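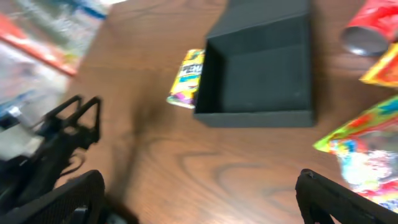

12 janvier

Rentrée à pas d'heure, les doigts qui sentent le caoutchouc et le sucre, mais je veux noter tout de suite sinon demain je mélange tout. Journée entière sur les pinces ! Savvas voulait qu'on tranche une bonne fois entre les doigts Dresarent (ceux à surface quadrillée) et les vieux doigts lisses qu'on traîne depuis le début du projet Nisarix. Il a débarqué avec un sac plein de cochonneries du distributeur, l'a vidé à côté du bac noir et a dit « voilà ton banc d'essai ». Très scientifique.

On avait prévu 100 prises par jeu de doigts, on en a fait 102 avec les quadrillés parce que j'ai relancé le script deux fois sans regarder le compteur. Bon. 89 réussies quand même, c'est-à-dire l'emballage attrapé, soulevé, lâché dans le bac. Avec les lisses on s'est arrêtés à 20, Savvas n'en pouvait plus et moi non plus. Les petits sachets se dérobaient dès que la pince serrait un peu de travers, et quand je montais le couple, ça écrasait tout. Je sais bien que ce n'est pas une comparaison honnête, 102 contre 20, et il faudra la refaire proprement avant d'envoyer quoi que ce soit à Wasilewska. Mais enfin, à la main, on sentait déjà la différence.

Ce qui m'embête le plus, ce sont les caméras de poignet. Dès que le bras accélère, l'image part en bouillie, les bords filent, les lettres sur les emballages deviennent illisibles. À l'œil on s'y retrouve encore (une canette rouge reste une canette rouge), mais la détection, elle, décroche pile au moment où on en a besoin, juste avant la descente. J'ai raccourci le temps de pose, c'était trop sombre. J'ai rapproché la lampe, et là le plastique brillant s'est mis à renvoyer des reflets partout ! Savvas propose de ralentir l'approche sur les derniers centimètres et de laisser le reste comme c'est. Je boude un peu l'idée, c'est moins élégant, mais je crois qu'il a raison.

L'après-midi on a travaillé au-dessus du bac déjà garni, et c'est une autre histoire. Sur la table il y a de la place pour ouvrir les doigts, dans le bac tout est serré et la pince arrive sur deux emballages à la fois. J'ai incliné le poignet, puis redressé, puis réincliné - une heure entière là-dessus, à grignoter du chocolat en faisant semblant que c'était du matériel d'essai.

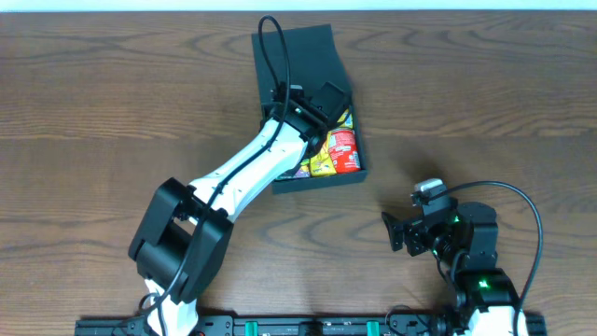
*Bras gauche au-dessus du bac, bras droit replié.*

Pour le câble du poignet gauche, je l'ai laissé faire sa grande boucle, et tant pis pour l'esthétique. La dernière fois j'avais voulu le tendre le long du bras, tout joli tout propre, et il avait tiré sur le connecteur à la première rotation. À Rurkenport ils font passer tout ça dans une gaine souple, je devrais leur demander la référence, j'y pense chaque fois et chaque fois j'oublie. (Écrire à Rurkenport !!)

Côté contrôleur, une petite victoire : j'ai enfin compris d'où venait le tremblement à l'arrêt. Le gain proportionnel du poignet était resté sur la valeur de l'ancienne pince, plus légère. Je l'ai baissé par petits pas, en posant le doigt sur le carter pour sentir les vibrations, et à un moment plus rien, le calme. J'ai poussé un cri, Savvas a cru que je m'étais coincé la main. Du coup il faut que je reporte le réglage sur l'autre bras, que je n'ai pas touché, et que je note les valeurs ailleurs que sur le dos de ma main, où elles sont en train de s'effacer.

On s'est un peu chamaillés en rangeant. Lui voudrait monter des doigts différents sur chaque bras, quadrillés à gauche, lisses à droite, et laisser le logiciel choisir. Moi je préfère deux bras identiques, ça fait moitié moins de choses à calibrer et j'ai déjà assez mal dormi cette semaine. On en reparle après la nouvelle série.

Pour demain : reprendre les lisses à zéro et aller jusqu'à 100, sans tricher. Essayer l'approche lente. Resserrer les vis du poignet. Racheter des sachets aussi, certains sont tellement pincés qu'il ne doit rester que des miettes dedans, et Savvas en a mangé un pendant que je sauvegardais les journaux. Il dit que c'était un échec de prise, donc que ça ne fausse pas les résultats.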